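Notes from the Allotments: The Great Bean Question

It has been a funny old spring down at Sethi Lane, with warm afternoons that had us all in shirtsleeves and then nights cold enough to blacken the potato tops on the lower plots. I lost most of my first sowing of runner beans, and I know from the talk at the tap that I was in good company. So I thought I would give my space this month to beans, and to when we ought to be putting them in, because I have been asked it more than anything else and I have never given the same answer twice.

My grandmother sowed hers straight into the ground and would not hear of pots. She dug her trench in the winter, filled it with peelings and torn newspaper and whatever the hens had left behind, and covered it over until the soil felt kind to the back of her hand — that was her test, and she never owned a thermometer in her life. I have followed her for years, more out of fondness than sense, and some summers I have had beans enough to feed the whole lane. 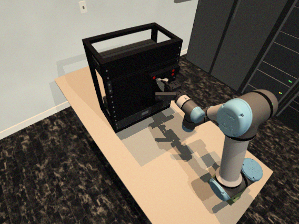

Usman Naqvi is firmly of the other opinion and has asked me to print it: pots every time, on a windowsill, two seeds to a pot, and nothing goes outside until the leaves are as big as a jam jar lid. He says a trench is all very well but a slug can't climb the stairs to his back bedroom, and he was picking last year while the rest of us were still tying up canes.

Well, I can't argue with the picking, as he brought me a bag of them. What I would say is that plants raised indoors do want hardening off properly, and that means out in the morning and back in at teatime for 8 days at the very least, longer if the wind is in the east. I have hurried it before now and watched the lot of them sulk until July. If you are out at work all day and can't be carrying trays up and down, a cold frame with the lid propped on a brick does nearly as well.

As to which beans, I am growing two sorts this year. The first is my grandmother's old red-flowered one, saved from seed and known in our family only as "the beans". The other is Wirnis, a dwarf French bean that came to me in a swap, and I am told it stands up to a breeze without any sticks, which would suit the top plots very nicely. 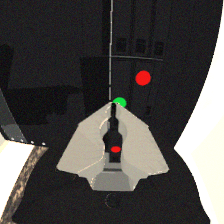

Sticks are the other thing, of course. I put mine in before the beans, never after, having speared too many roots in my younger days. Eight-foot hazel is lovely if you can get it, and a bundle of 30 will do a good double row with a few over for the sweet peas. Push them in a good foot deep and tie them where they cross, and then tie them again, as a row in full leaf catches the wind like a sail — mine went over one August and lay across the neighbouring onions for the best part of a week.

There will be spare plants on the bench by the gate on Sunday from ten o'clock, mostly runners and a few squashes. Please bring back any pots you can spare, and do give them a rinse first.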